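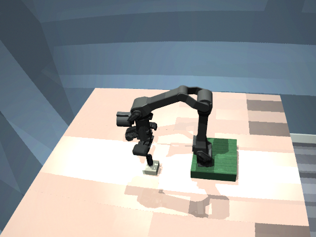

Who looks after the arm and hand in the test cell once the setup crew leaves?
A technician on our own staff, and we are hiring for that position now.

Robot Cell Technician, Erkus
Full time, on site, day shift. Reports to Fotis Politis.

The job
Erkus tests arms and multi-jointed hands for customers who build small-parts equipment. You will be in charge of one cell: a single arm with a hand on the wrist, its base, its controller and the simulated copy of the cell that we run every program in first. The simulated copy is part of the job. When the real cell changes, the model has to change with it, and the same person does both.

What you will do
– Check the base bolts and the wrist flange before the first run each day and write down the torque readings.
– Zero the joints after any collision, cable change or motor swap.
– Set the fingertip height over the test cube, first in simulation, then on the real table at reduced speed.
– Replace finger tendons, fingertip pads and worn joint covers.
– Keep the model current: base position, table height, cube size, joint limits, tool weight.
– Compare logged joint positions with simulated ones every Friday and report any joint that has drifted.
– Keep spares on the shelf and reorder before the last one is used.

The cell has logged 1,676 hours since its last full teardown. The next one is planned for September, and you will lead it. The previous teardown was done at 1,338 hours, with outside help from Christodoulou, who will be on call for this one as well. Expect it to take 7 working days, including recalibration.

What you need
– 2 years of hands-on work with industrial or research arms, any make.
– Able to read a wiring diagram and use a multimeter, a torque wrench and a dial indicator.
– Some experience with a robot simulator. We use Proltis, and we will train you on it.
– Enough scripting to change a parameter file and find your own mistake in it.
– Clear written notes. The second shift works from them.

A degree is not required. Experience with multi-finger hands is useful but few applicants have it, so please apply without it. Lifting is limited to what one person can handle safely – the arm comes off its base with a hoist.

Hours and pay
Monday through Friday, 7 a.m. to 3:30 p.m. Overtime during the teardown is paid at time and a half. Hourly rate depends on experience and will be discussed on the first call. Health coverage starts on the first day. Tools are supplied, and safety shoes are reimbursed.

Where
The cell is in the Zalier building, ground floor, rear entrance. Parking is free. Remote work is not available for this position.

How to apply
Send a resume and one page describing a repair or calibration you did yourself: what the fault was, how you found it and what you checked afterward. Address it to Fotis Politis at the Erkus front office, or hand it in at the desk. Applicants we want to meet will be asked in for a half-day visit, paid, which includes a joint zeroing exercise in the simulator and a walk through the maintenance log. The position stays open until filled.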